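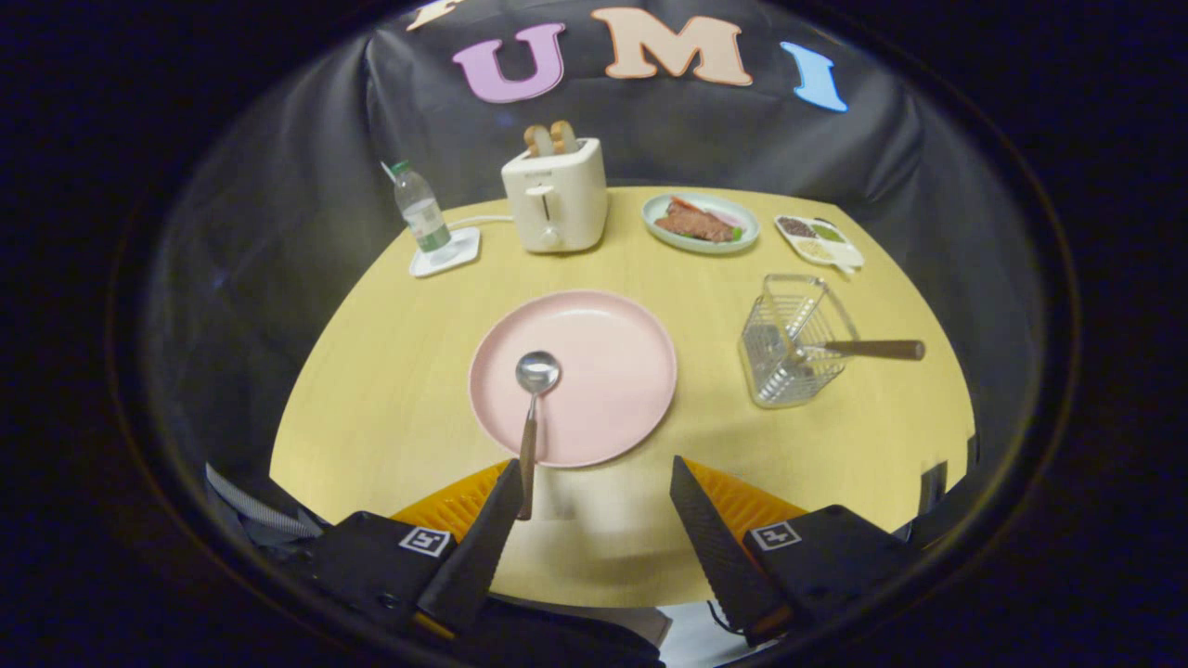

Warkeck, Mar 17, 2025

About Skultora

Skultora is a small firm that repairs and refinishes wooden furniture. We work from a workshop on the Fundley road in Warkeck, behind the old seed merchant's. Most of our work is tables and chairs from private homes. We also look after furniture for two schools and a village hall.

How we started

The business began as a Saturday sideline in a garage in Grube. The first jobs were kitchen chairs with loose joints, which came in faster than they went out. When the garage was full we took the lease on the Warkeck building, and the Saturday sideline became a full-time trade. We kept the Grube garage for timber until the roof went, and then moved everything to one address.

What we do

Loose and broken joints are the largest part of our work. A chair that rocks has usually been glued before, often more than once, and the old glue has to come out before new glue will hold. We take the joint apart, clean it back to bare wood, and put it together again under clamps. It stays in the clamps overnight.

We refinish table tops. Most people who ring us have white rings, heat marks, or a finish that has gone sticky. Some of these can be dealt with without stripping the whole top, and we will tell you if yours is one of them. A full strip and refinish on a dining table takes two to three weeks, mostly drying time between coats.

We replace missing parts: drawer runners, chair rungs, lengths of moulding, table leaves. We match the timber as closely as we can. New wood put next to old wood will differ in colour for a while, and we can stain it or leave it to darken, whichever you prefer.

We re-cane and re-rush seats, but only between autumn and spring. In the summer we are too busy with other work.

What we do not do

We do not do upholstery, apart from taking off and refitting drop-in seats. We do not strip doors. We do not treat live woodworm in the workshop, so please tell us if you have seen fresh dust under a piece. It will need treating before it comes to us. We do not value furniture or buy it.

Prices

We quote for each piece after seeing it. Photographs by email are enough for a first figure, provided they show the damage and the underside. The written quote follows once the piece is in the workshop, and we do not start until you have agreed it. If we find something worse when we take it apart, we stop and ring you.

There is no charge for looking at anything you bring in yourself. Collection is charged by distance. Warkeck, Grube and Fundley are all one rate.

Our job book

Every piece gets a page in the job book and a paper tag tied to it. The page says what was wrong, what was done and which finish was used. The last page filled in was number 764. If you bring something back years later we can look up the finish and patch it with the same one, which saves stripping it again. Please keep your tag, or at least write the number down.

Visiting us

The workshop is open Tuesday to Friday, and Saturday mornings by arrangement. We close for a week at the end of May. There is room for a van at the side, but the gate is narrow and long trailers will have to stop on the road. The bell by the door does not carry over the machines, so knock hard or telephone from outside.

If you are dropping off a table, bring the leaves with it, even if they are undamaged. We need them to match the colour.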